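Erasto Nzioka
Posts on the Lina tooling work, collected as one thread

1/
Notes on the last stretch of work on Lina, our pipeline that takes recordings from hand-held grippers and turns them into trajectories a policy can train on. This is mostly about time sync and pose filtering, so mute the thread if you came for robot arms.

2/
Starting point: 657 demonstrations recorded over several sessions. After the old filter ran, 439 were left. That is a lot of people's time going in the bin, and I wanted to know where the rest went.

3/
The old filter was one script with one verdict per demo, pass or fail. No reason was stored. First change was to make every check write its own line to a report: tracking lost, jaw width missing, clock jump, too short, pose jump. Boring work, took most of a day, should have been there from the start.

4/
The biggest bucket was pose jump. The check compared consecutive positions and rejected the whole demo if any step was over a fixed distance. It did not look at the timestamps. So if a frame was dropped, two frames' worth of motion looked like one big jump.

5/
Fix is what you would expect: divide by the real time gap and put the limit on speed. I left the limit itself alone so I could compare the two versions fairly.

6/
Second bucket was clock jump. In bimanual demos each gripper records its own stream, and we line them up afterward. The aligner took the offset at the start of the recording and assumed it held until the end. On short demos you don't notice. On long ones the left hand is visibly ahead of the right by the time they hand something over.

7/
Matlala (our replay viewer) now fits offset and drift together, using matches spread over the whole recording. If the fit is bad it says so and refuses to merge the streams. Before, it merged them anyway and you found out in training.

8/
A question I got on Wednesday: why not just sync the clocks in hardware? We might. But we have a pile of data recorded without it, and the drift is smooth enough that a straight line handles it.

9/
Third bucket was marker detection. Each marker gives us a pose whenever a camera can read it, and the detector is happy to return a pose at steep angles. Those poses are often flipped – position looks fine, orientation is nonsense.

10/
We now keep both candidate solutions from the detector and pick the one that agrees with the motion before and after. If neither agrees, the reading is dropped and the tracker coasts. The coast limit is 80 ms. I tried longer and the estimates started to wander on fast wrist turns.

11/
Side effect of keeping both candidates: the log files got bigger and Rarker, the upload service, started timing out on the long sessions. We now write the rejected candidates to a separate file that stays on the local disk. If you need them for debugging, ask me for the path.

12/
Something I got wrong. I tested the flip handling on recordings where the grippers mostly stayed over the work surface. When people raise or turn a gripper, the view behind it changes completely and there is a lot less texture for the visual tracking to hold on to. My test set had almost none of that.
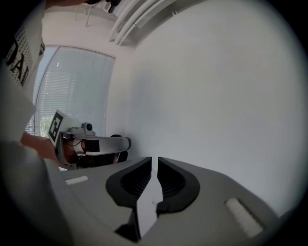 13/
So the test set now has a group of clips with plain walls, ceilings and bright windows in view, and the tracker has to report low confidence when it has little to work with. I don't mind it losing track. I mind it losing track and reporting a clean pose.

14/
Confidence goes through to the planner side as well. Folletti, which does the retargeting to the arm, used to treat every pose as equally good and then smooth the result. It now weights each pose by confidence before it solves for joint positions. Fewer odd elbow swings in the replays, and I could take out one of the smoothing passes.

15/
Still open: jaw width. We get it from the finger positions in the gripper's own camera, and it is noisy when the fingers are fully open. A small error there doesn't matter much to a person watching the replay, but the policy learns to twitch. Current plan is a dead band near the open limit. Not merged yet.

16/
Also open: runtime. Full reprocessing of the set takes 670 minutes on the one machine we have for it. Most of that is decoding video we have already decoded once. Caching the decoded frames is next on my list, if I can get the disk space.

17/
If you maintain something similar, store the reason for every rejection and keep the raw streams. The second one is why we could rerun any of this.

18/
The report format is in the Lina repo under tools/report, with a short readme. Issues are open. Please attach the report file when you file one; a screenshot of the replay doesn't give me the timestamps.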